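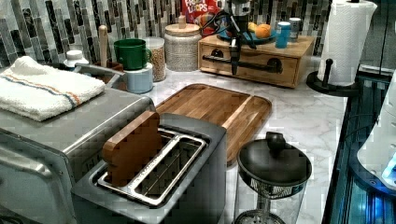
A two-slot toaster on a kitchen counter.

Lonside Personal Care Appliances
Shaver and Trimmer Service: Frequently Asked Questions

These answers apply to electric shavers, beard trimmers and body groomers sold under the Lonside and Giditz names in the United States. Hair dryers and other heated products are handled by a separate department and follow different terms.

Ordering and Parts

Which replacement head fits my shaver?
The model number is printed on the back of the handle, near the charging port. Ritchie foil shavers take the 253 head. Skondale rotary shavers take the 713 head, which is sold as a set of three cutters with the retaining ring. The two heads cannot be exchanged, and an adapter is not available.

My model number has worn off. What should I do?
The same number appears on the charging stand and on the first page of the owner's manual. If neither is at hand, send the service desk a clear photo of the shaver from the front and the back. Please include the head with the cover removed.

Can I buy a single cutter for a Skondale shaver?
No. Cutters are matched at the factory and are supplied only as a set.

Are combs and guards sold separately?
Yes. Trimmer combs are sold one at a time or as a full set. Combs made for the older Giditz trimmers, with the square release button, are no longer produced. Remaining stock can be ordered by phone until it runs out.

Care and Cleaning

How often should the head be replaced?
We recommend a new foil or cutter set every 12 months for daily users. Coarse hair may shorten this period. Pulling, a warm foil or the need for repeated strokes over the same area are all signs of wear. A foil with a visible hole or crack must not be used.

Can I rinse the shaver under the tap?
Shavers marked with the tap symbol may be rinsed in warm water with the motor running. Unplug the shaver first. Models without the symbol should be cleaned with the brush only. Charging stands and power cords must be kept dry in all cases.

Which oil should I use?
Use the light clipper oil supplied in the box. One drop on each foil or cutter once a week is enough for most users — more often if the head is washed with soap. Cooking oils and petroleum jelly thicken over time and will slow the motor.

May I use alcohol to disinfect the head?
Yes, on metal parts. Detach the head, wipe it with isopropyl alcohol and allow it to dry before adding oil. Keep alcohol away from the clear display window, which may become cloudy.

Battery and Charging

How long does the battery last?
A full charge gives roughly 50 minutes of shaving on current Ritchie models. Running time decreases gradually as the battery ages.

May I leave the shaver on its stand?
Yes. Charging stops when the battery is full. If the shaver will be stored for several months, charge it halfway and remove it from the stand.

Can I travel with my shaver?
The travel lock is set by holding the power button until the light blinks twice. Hold the button again to release it. Airline rules on lithium batteries vary, and customers should check with their carrier before packing.

Can I replace the battery myself?
The housing is sealed on all waterproof models, and opening it ends the warranty. The service desk will replace the battery for a fixed fee and test the seals before the shaver is returned.

Warranty and Returns

What does the warranty cover?
The motor, battery and housing are covered for two years from the date of purchase. Foils, cutters and combs are wear parts and are covered for manufacturing defects only. Damage from a fall is excluded.

Is professional use covered?
Products in the home range are not covered when used in a barbershop or salon. The professional range carries its own one-year warranty.

How do I send in a shaver for repair?
Request a return label through the service desk, and do not mail the product without one. Clean the head, pack the shaver without its stand unless the fault involves charging, and enclose a copy of the receipt. Most repairs are completed within ten business days of arrival. Repairs requested in December may take longer.

Will my attachments be returned?
Only if they are listed on the repair form. Please keep combs, pouches and travel cases at home.

How should I dispose of an old shaver?
Do not place it in household trash. Many local recycling centers accept small appliances with built-in batteries. Products may also be returned to our service desk for recycling — a label can be requested in the same way as for a repair.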